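Chapter 4
Work Surfaces and the Handling of Flat Textiles

4.1 Scope of the chapter

The preceding chapter dealt with storage: shelving, bins, and the labeling of linen before it enters a workroom. This chapter deals with the table. Nearly every operation on a flat textile, whether sorting, inspecting, folding, or measuring, is carried out on a horizontal surface, and the quality of the result depends on the surface as much as on the operator. Sections 4.2 through 4.4 cover the surface itself, its lighting, and the layout of articles on it. Section 4.5 introduces the terms for folds and creases used in the rest of the book. The folding procedures are given in Chapter 5.

The reader should already be able to identify warp and weft directions (Section 2.3) and to read a fabric care label (Section 3.6).

4.2 The surface

A work surface for textiles has to be smooth enough that cloth slides over it without snagging, but not so slick that a folded stack moves when touched. Laminate tabletops meet both conditions at low cost and are the usual choice in small workrooms. Solid wood is acceptable if it is sealed and free of splinters. Bare metal is cold to the hand, shows every scratch, and lets light cloth creep toward the edge under its own weight.

Color matters for inspection. On a white table the edge of a white sheet is hard to find, and small stains are easily missed where the cloth is thin. A medium tone, such as gray, tan, or gray-brown, gives enough contrast against both white and dark goods. A printed wood grain does no harm provided the pattern is faint. A strong grain competes with woven stripes and makes it harder to judge whether a fold is parallel to the pattern.

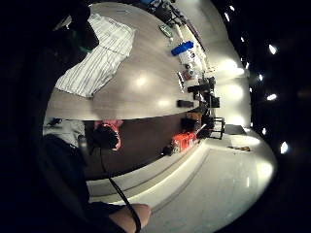

The usable area of a table is always smaller than its measured area. Tools, containers, and equipment tend to collect along the far edge, where they are out of the way of the hands but still take up depth. In planning a layout, the strip taken up by such articles should be subtracted first. What remains is called the clear field. The clear field must hold the largest article to be worked, opened to the size at which the first fold is made, with a margin on each of the near and side edges. Where the table is too small for this, the cloth will hang over the near edge, and the hanging part will pull on the rest.

This pull is called edge drag. It is slight in a napkin and considerable in a tablecloth or bedsheet. Edge drag has two effects. First, it shifts the article toward the operator each time the hand is lifted. Second, it stretches the cloth along the line of the table edge, and in loosely woven goods this can leave a visible distortion in the stripe. The operator may counter edge drag by gathering the hanging part loosely onto the table, at the cost of additional creases, or by placing a flat weight on the far side of the cloth.

4.3 Lighting

Overhead lighting is standard in workrooms and is adequate for folding. It is less suitable for inspection. A lamp placed directly above a laminate top produces a bright reflection, or hot spot, whose position changes as the operator moves. Within a hot spot the surface appears pale, and light-colored thread, lint, and loose fiber cannot be seen against it.

Hot spots are reduced by three means: moving the table so that the lamps are to either side of it, fitting diffusers to the lamps, or choosing a matte surface. The first costs nothing and should be tried before the others. Light-colored walls also reflect lamps, although this seldom affects the work unless the operator faces the wall directly.

For inspection of creases, a low lamp at one side of the table is preferred. Light that crosses the cloth at a shallow angle throws each ridge into shadow. The same cloth under overhead light may look nearly flat.

4.4 Placement of articles

Articles on a work table are divided into two classes. Active articles are handled in the current operation. Standing articles are kept on the table but not handled. The distinction depends on the task, so a bottle of stain remover is active during spot treatment and standing during folding.

The following rules apply to both classes.

Standing articles are placed along the far edge or removed.
Liquids are kept closed and on the opposite side of the clear field from the cloth.
Labels face the operator.
Cables are routed off the far edge and never across the clear field.
Small articles are kept in a tray. A small dark article left by itself on the surface is easily covered by cloth and folded into it.

The last rule is the one most often broken. In the workroom survey conducted by Solange Hiebert at the Birnthorpe training laundry, 168 folded bundles were opened and checked. Foreign articles were found in two of them, a marking pen in one and a key in the other. Both tables had been in use without a tray.

4.5 Terms for folds and creases

A fold is a doubling of the cloth made on purpose along a chosen line. A crease is a line that stays in the cloth after it has been opened. A wrinkle is an irregular crease with no chosen line. A cloth may therefore be both folded and creased, and the creases need not lie where the present folds are.

Striped goods are useful for practice because the stripe serves as a built-in straightedge. If the stripes on the upper layer run parallel to those on the lower layer, the fold is square. If they cross at an angle, the fold is skewed, and the angle can be measured directly with a protractor. Thin stripes at close spacing show a small skew more readily than wide ones.

Sheldon Beaulieu's method, adopted in Chapter 5, has the operator correct skew at the first fold only. An error left at this stage is carried into each later fold, and the finished article will not stack.

Before continuing, the reader should set up a table according to Sections 4.2 through 4.4, measure its clear field, and record the result on the worksheet at the end of the chapter. The same table should be used for all exercises in Chapter 5.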